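Wrist view only, teaching pick and place by remote control: what am I doing wrong?

Started by hzupan

hzupan
Oct 26, 2018

Hello to all. I am Haris Zupan, I work in a small lab and I am teaching an arm to take fruit and put it on a plate. I do the teaching by remote control, with a leader handle that I hold in my right hand, and the arm follows. I have now 164 demonstrations which I consider good. The policy trained on them reaches for the fruit very well, but at the plate it becomes unsure. It goes over the rim, stops, goes back a little, and sometimes opens the fingers too early.

I use only the wrist camera for training. There was a second camera on a stand, but somebody was always moving it, and after the third time I removed it from the setup.

My question is about how to teach the last part. Should I make every placement the same, slow and from straight above? Or should I come from different sides, so that the model sees more? I have read both opinions and I can not decide.

Below I put one view from a placement.
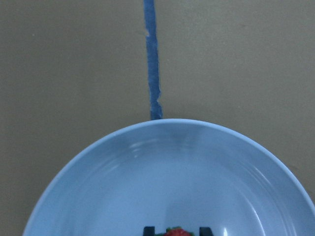
My speed at this moment is slow, maybe too slow. When I hold the handle I tend to wait above the plate and think where I want to go down. I suspect that the model learns my waiting as well. The loss looks fine, so from the numbers I can not see any problem.

Thank you for every advice, also if it is a hard one.

pelmet_9

Your waiting is the problem, I would bet on it. If you stop above the plate in most of the demonstrations, then "stopped above the plate" is a state where the correct action is nothing. The model arrives there and does nothing, or a small movement in a random direction. I had the same with a drawer handle. I cut out all the parts where the hand speed was near zero, trained again, and the hesitation was gone the same evening.

One warning: do not cut the pause where the fingers close or open. You need those.

Lodthorpe_Bench

I don't agree with cutting. When you cut the pauses you also change the time between one picture and the next, and if your policy uses a history of pictures it will see jumps. Better to record again with a clear decision before you start. Say to yourself "left side of the plate", then go there and put it down. 500 demonstrations with hesitation are worth less to me than a much smaller set where the operator knew what he wanted.

About your other question, come from different sides. If you always come straight from above, the first time the arm is a little too far left, it has never seen how to come back.

pelmet_9

He uses a single picture as input, no? Then the jumps do not matter.

hzupan

Yes, single picture, plus the joint positions and the finger opening. No history. I should have written this in the first post, sorry.

grondia_user

Look at your picture again. The plate is light blue, and the tape running up to its rim is blue too. The tape is a very strong cue for the model. It always points to the same place, I suppose? Then the model can learn "follow the tape down until the plate" and it does not learn the plate at all. Move the plate a hand's width away from the tape and see if the arm goes to the plate or to the tape.

I made this mistake with a pencil line on a bench. It worked beautifully until we cleaned the bench.

hzupan

This is a good point and a little painful. The tape is my mark for the plate, so that I can put it back in the same position after each trial. So yes, it is in every recording. I will make the test with the plate moved.

Lodthorpe_Bench

Agree with grondia_user on the test, but I would not remove the tape from everything. Leave it in some recordings, take it away in others, and put another strip where it has no meaning. Then it can not help the model and it also can not confuse it.

I would worry more about the glare. There is a bright streak inside the plate on the right side. On a glossy surface the reflection moves when the camera or the lamp moves, and with a wrist camera, the camera always moves. For the network this is a bright shape which travels around in the exact place where you want to put the fruit.

hồ_v

For me the bigger difficulty is what the camera can see at all. In this view the finger tips and the strawberry are only a small bit at the bottom, and the near half of the plate is outside. When the hand goes lower you will see even less of the plate. How should the model know the height? You know it, because you stand next to the table and look with your own eyes. The model only has the wrist.

My rule for every remote control session: the operator may see only what the model will see. I hang a cloth between me and the arm and I drive from the screen. It is unpleasant, my first day of demonstrations was terrible. But the later ones contain only movements that can be explained by the picture.

pelmet_9

The cloth is too extreme for me. You get ugly demonstrations and an operator with a headache. I would tilt the camera a few degrees toward the fingers and continue to look at the table like a normal person.

hồ_v

Ugly, yes, but honest. With direct view you make corrections for reasons which are not in the data. I respect that other people have another opinion. Tilting the camera I support completely, the two things can be done together. Only remember that after the tilt the old recordings do not match the new view.

hzupan

I did not think about this. I look at the table all the time and almost never at the screen. When I wait above the plate, I bend my head to the side to see how much space is under the fruit. Of course the camera does not bend its head.

dovance_k

Can I ask why remote control and not guiding the arm by hand? For placing on a plate I always take the wrist of the arm and move it directly. You feel the contact and you do not need to guess the height. We use a Dovance arm where the joints can be made soft with a pedal, and a new person learns it in an afternoon.

Lodthorpe_Bench

Because then your own hand is in the camera view for the whole demonstration, and when the robot works alone there is no hand.

dovance_k

Only if you hold it in front. I hold it behind the camera. Sometimes a sleeve comes in, I admit. You can also guide it by hand one time, save only the joint path, and let the arm repeat it alone while the camera records. The pictures are clean. It takes double time, but I have never regretted it.

pelmet_9

The replay works if the object stands exactly where it was. With fruit it will roll a little and then your replay closes on air. For a fixed plate I accept it.

hzupan

My arm has quite stiff joints, guiding it by hand is possible but heavy, and I push it too hard and it stops with an error. So I stay with the handle for now. But the replay for the placement half only, starting with the fruit already in the fingers, this I can try.

I made the test of grondia_user. I moved the plate to the side and left the tape. The arm went to the end of the tape and opened the fingers over the table. I repeated it 2 times more with the same result. So it learned the tape.

grondia_user

I am sorry and also a bit pleased.

hzupan

My plan is like this. I keep the old set only for the reaching part. For the placing I record new, with the plate in many positions and the tape sometimes there and sometimes not. I will tilt the camera first and try one session with the cloth, to see how bad I am. The lamp I will move between sessions, because a matte plate I do not have at the moment.

hồ_v

Good plan. Please write the results of the cloth session, also if you hate it.

Lodthorpe_Bench

And write down the lamp position for each session. In March I had to throw away a whole week of recordings which I could not sort afterwards.

Related threads
Leader handle drifts after a long session
How many demonstrations before you train the first time?
Soft joints and gravity compensation, beginner questions
Keeping failed demonstrations: yes or no
968 episodes and still misses the cup
Finger opening as input, worth it?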